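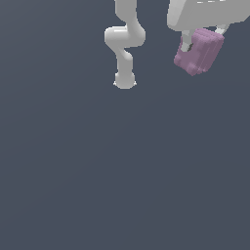
Operators wanted for recording demonstrations in simulation (part time, paid)

Vuvmont is a small company that prepares training examples for robot learning. At the moment we are collecting demonstrations for the project Sastier, in which a learning system must pick up simple objects and place them where it is told. The system learns from people. A person moves the arm in the simulator, we record every movement, and later the system tries to do the same with objects it did not see before.

We look for 4 operators to join the team. You do not need to be an engineer and you do not need to write code.

What the work is

You sit at a desk with a screen and a hand controller. The program Stusus loads a task, for example "lift the pink block". You guide the gripper to the object, close the fingers, lift, and hold still until the counter on the screen stops. Then you press save or discard, and the next task is loaded.

One recording is called an episode. Until now we have 1,912 accepted episodes in Sastier and each new operator will be asked to add 400 more during the contract. It sounds like a big number, but most episodes are short, and after the first days people find their own rhythm.

The objects in Sastier are rough on purpose. Many of them are blocky shapes with steps on the sides, and the background is one plain colour. Some applicants have told us they expected something more like a video game. Please know before you apply that it is quite plain to look at, and that you will look at it for several hours.

In some tasks you will find it difficult to judge the distance, as there is no table edge or shadow to help you. We teach you to turn the view before you close the fingers. If a finger passes through an object, or you have the suspicion that it does, please do not save the episode as good. Mark it with the label "contact" and Wai-kit Liu will look at it. We prefer a discarded episode to a wrong one, and you are paid for your hours, so discarding costs you nothing.

Besides recording, every operator spends a part of the shift on checking. You watch episodes from the other operators and answer a few short questions: was the object held at the end, did the arm touch anything it should not, does the written instruction fit to what was done. You never check your own episodes.

Who we look for

- You are at least 18 years old.
- You have patience with repeated work and you can stay careful also in the last hour.
- You can use both hands for the controller. If you need another arrangement, write to us, we have a keyboard version and it works well for most tasks.
- You read English well enough to follow a written instruction exactly. You do not need to speak it perfectly. In our team it is the second or third language for almost everybody.
- You can come to our office. We cannot offer this work from home, because the controllers must be calibrated at the desk.

Experience with 3D programs, model building, sewing, dental work or anything else with small movements is welcome, but it is not a condition. Left-handed people are very welcome. Nearly all our episodes until now are made by right-handed operators and one can see it in the data.

What we offer

The contract is for 18 weeks, part time, in morning or afternoon shifts. You can choose which one, and we try to keep it the same for the whole period. Training is paid like normal work. After every 45 minutes there is a break, and we ask you to really take it and leave the screen. Tea, coffee and fruit are in the kitchen.

The hourly rate is the same for all operators and will be told to you in our first answer, before any interview. There is no bonus for speed. In February we tried a small bonus for the fastest operator and the quality of the grasps became worse, so we have stopped it.

What we record about you

We save the movements of the controller, the time of each episode, and an operator number. We do not record your face or your voice. The list which connects names and numbers is kept by Shu-fen Tsao and is deleted when the contract has ended. The episodes themselves stay in the Sastier collection. It may be shared with our partner Lam, who trains the model, and Lam receives only the operator numbers.

How to apply

Please send a short letter, half a page is enough, to Cheng-en Fung at the Vuvmont office. Write which shift you prefer, from when you are free, and something you have done which needed patience. A CV is not necessary. Please do not send a photograph.

Applications are open until 5th June. We read them as they arrive and answer every one, also when the answer is no.

If your letter is interesting for us, we invite you for a trial of one hour, which is paid. Tiago Cordeiro will show you the controller and you will record some practice episodes. They are not used in the collection. We do not look at how many you finish. We look at whether you follow the instruction and whether you discard the bad ones by yourself.

For questions about the controller, the keyboard version or access to the building (there is a lift, but the front door is heavy), please ask for Chin-lung Lo. He is in the office in the mornings.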